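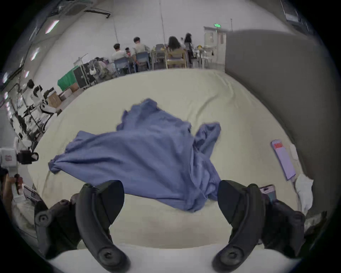 Tips for recording cloth folding with a hand-held gripper

Start with a shirt you don't care about. People bring in a crisp new one because it looks good, and then every example the system gets is of a crisp new shirt. Laundry at home comes in a heap, so your shirt should start in a heap too. Drop it from chest height and leave it how it lands. If you catch yourself tugging a sleeve into a handier spot before you press record, throw that one out.

Choosing the surface

A padded surface is kinder than a bare table. The finger tips can press down a little and get under an edge without scraping. The drawback is that soft padding gives way and hides sloppy handling, and a policy trained on it may jab at a hard table like a woodpecker. Record on both if you have both. The Tolska guide says one surface is enough to begin with. I tried it their way in July and would not do it again.

Pull the sheet tight before each session. A ridge in a pale sheet can look a lot like a hem, to a camera and to me after lunch.

Phones, tissues and the rest of it

Opinions differ on whether to clear the surface. Deirdre Fitzgerald wants it bare except for the cloth. Lorcan Horgan says real beds have phones on them and the system may as well get used to it. I lean toward Lorcan, with one condition: move the stuff between recordings. A phone that sits in the same place for a whole session stops being clutter and becomes a landmark, and you won't find out until you take it away.

Lit screens are worse. Turn phones face down or let them go dark.

Handling the gripper

Close the fingers slowly on cloth. Your own hand feels the fabric bunch up and corrects without asking you. The gripper doesn't pass much of that along.

Go for a corner or a seam first. Middle-of-the-shirt grabs look quick and lead nowhere.

Don't help with your free hand. Everyone does it, a tiny pat at the end to flatten a collar, and that pat is the one part of the job the gripper never did.

Keep the fingers in view of the camera the whole way through. If you have to twist your wrist so far that your elbow goes over your head, put it down and walk around to the other side.

Check the knobs on the gripper body every 15 recordings. A loose joint gives you a gripper that is slightly different by the end of the morning, and the files won't say so.

How many do you need?

Vendors love this question. Brellholm's sales sheet told us 55 good examples would do for a single garment. Niamh Mac Carthaigh collected 2000 of one blue shirt and it still got lost whenever a sleeve ended up underneath. I don't trust either number much. What seems to matter is how different the starting heaps are, and nobody sells that by the box.

My own rule is to stop after five in a row that feel the same. Change the shirt, turn it inside out or stand somewhere else. Boredom is a decent gauge here – if your hands are running on habit, you are recording the same example again.

Keep the bad ones

Not in the main pile, but keep them. Mark each one with a plain reason such as "dropped" or "grabbed two layers". Larasati Gunawan sorts hers into folders by reason, and when the arm fails in testing she can look up whether a person failed the same way first. Quite often a person did.

I would be careful with any software that promises to clean the set for you. The one we tested, Trutisitz, threw away the slow recordings and kept the fast ones. Most of the fast ones were mine, and they were not good.

Before you pack up

Play back three recordings at full length, at normal speed. Check the picture from the start of the grab through to the letting go. Write down which shirt it was. "Blue one" will mean nothing in a month if you own two blue ones.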